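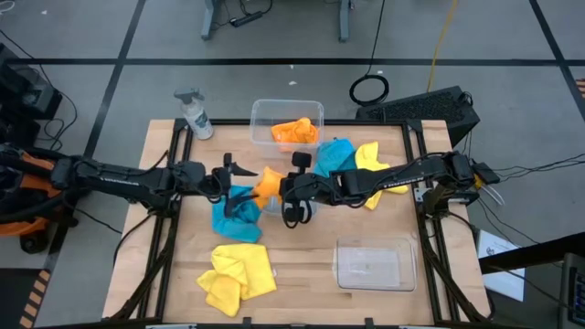

Figure 2. Work table with two robot arms and a teal cloth.

4.3 Setting up the ensemble for a concert recording

Applies to the Kinodeo recording system as installed at the Fanenham concert hall. Read section 4.2 (Power and grounding) before starting.

Before you begin

The stage plan must be approved by the music director and marked on the floor in tape. Changes to seating after step 5 require a new level check. The main pair is rigged from the hall's flying points; spot microphones stand on the floor.

Procedure

1. Switch on the stage box, then the recorder. Wait for the clock indicator to turn solid green.

2. Lower the main bar to working height and fit the 2 matched omnidirectional microphones. Tighten the collars by hand only.

3. Set the spacing on the bar and raise it to the height shown on the stage plan. Lock the winch.

4. Place spot microphones for woodwinds, harp, timpani and double basses. Route cables behind the risers and cover every crossing with matting.

5. Seat the players and confirm that no stand obstructs the conductor's sight line to the principal cellist.

6. Select the programme preset. Use ORCH-A for full symphonic works and ORCH-C for strings alone.

7. Ask the orchestra to play the loudest passage of the programme. Set the input gain so that peaks on the main pair stay below the amber segment.

8. Delay the spot microphones to match the main pair. Enter the measured distance for each; the recorder calculates the delay.

9. Record 15 minutes of rehearsal and play it back in the control room at normal listening level.

Note: The Fanenham preset bank holds 114 channel labels. Labels longer than the display width are truncated on screen but stored in full.

Note: Choir microphones are covered in section 4.4. Do not patch them to the ORCH presets.

Caution: Do not stand or work under the main bar while the winch is unlocked.

Caution: Phantom power must be off before a microphone is connected or removed. Ribbon microphones can be damaged permanently.

Concert day

Repeat steps 1, 7 and 9 after the piano has been tuned. With the audience seated, expect a shorter reverberation time than at rehearsal. Adjust the ambience pair only; leave the main pair where it is.

Storage

A two-hour programme at the default sample rate occupies up to 150 GB with all channels armed. Disarm unused channels before the first half. Copy the session to the archive drive before powering down.

Revision approved: N. Haldane. Stage procedures checked: D. Filali.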